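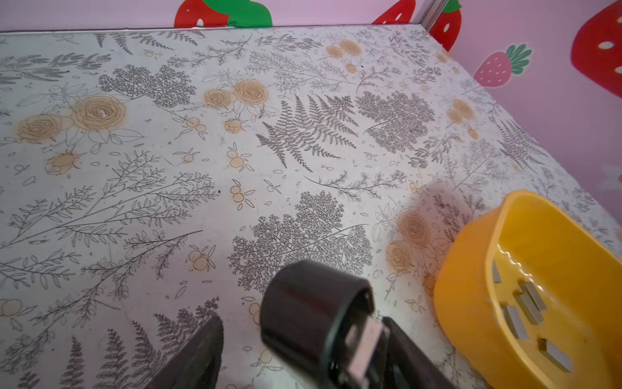
What should a small workshop set aside before it buys its first robot arm?

Enough for the arm, the gripper, the bench it sits on and the staff hours to set it up, plus a reserve for parts that wear out. The arm is often the easiest line to price. The others tend to be left until after the order has gone in.

Nirkeck releases planning guide for first-time buyers of benchtop robot arms

Clernbridge – Equipment planning firm Nirkeck has released a free guide for small workshops, training centres and community organisations that are thinking about buying a benchtop robot arm. The guide is available from October and covers the period from first enquiry to the end of the second year of use.

It was written for organisations that don't have an engineer on staff and that usually buy equipment once a year, out of a fixed budget. Most of them already know how to cost a van or a photocopier. A robot arm is harder, as quotes from different suppliers rarely cover the same items.

"We kept seeing quotes where one supplier had put in the gripper, the camera and the training, and the next one had put in the arm and a power lead," said Saranya Kurian, head of purchasing advice at Nirkeck. "People were comparing the totals at the bottom of the page. The guide gives them a sheet to fill in so they're looking at the same lines."

The sheet has 12 cost lines. They include freight, mounting, spare gripper fingers, software fees, insurance and the cost of having a staff member away from regular duties during set-up. Each line has a space for the supplier's figure and another for the buyer's own estimate. Where a supplier won't give a figure, the guide suggests writing that down and asking again before signing.

A separate chapter deals with the work the arm is meant to do. Buyers are asked to write out one task in full, in ordinary language, before they contact anyone. The task should name the parts to be handled, where they start, where they finish and who will refill them. Nirkeck recommends sending the same page to every supplier and asking for a trial with the buyer's own parts.

"Small flat parts are a good test," Ms Kurian said. "A gripper that manages a block very nicely can have a lot of trouble with something thin lying on a table. It's cheaper to find that out in a trial."

The guide was tested with two organisations ahead of its release. Vik, a packaging workshop, used the sheet to plan a purchase for the coming financial year. Jurnell, a training centre, already had an arm and used the sheet to work out what it had spent. Jurnell found that set-up had taken nearly 30 staff hours, none of which had been in its original budget. It has since added a line for staff time to its equipment requests.

Vik has put off its order until the second half of the year and will hire an arm for a short period first. The guide includes a page on hiring, with notes on who pays for damage, what notice is needed to return the equipment and whether any of the hire fee counts toward a later purchase.

Nirkeck doesn't sell or distribute robots and takes no commission from suppliers. The guide doesn't rank brands. Prices have been left out as well – they change too often, and freight alone can shift a total a good deal between a city address and a regional one.

Copies can be downloaded from the Nirkeck website or requested in print from the Clernbridge office. The cost sheet is also supplied as a spreadsheet, which organisations are free to change and share.

Media enquiries: Saranya Kurian, Nirkeck, Clernbridge. Calls are returned between 9 am and 4 pm.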